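Friday, July 24, 2020

# Three bins and a desk drawer

So I finally caved and bought the smoky gray bins I'd been eyeing since June!

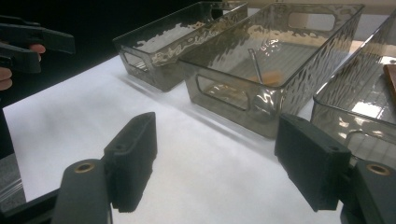 They came from Tisen (three for the price of two, how could I not?) and I've spent almost 300 minutes this week deciding what goes where. Pens and tape in one, charging cords in another, and the last is for stamps and all those little notepads I keep buying. I love that they're see-through enough to find stuff but dark enough to hide the mess a bit. Next up is the closet shelf, wish me luck!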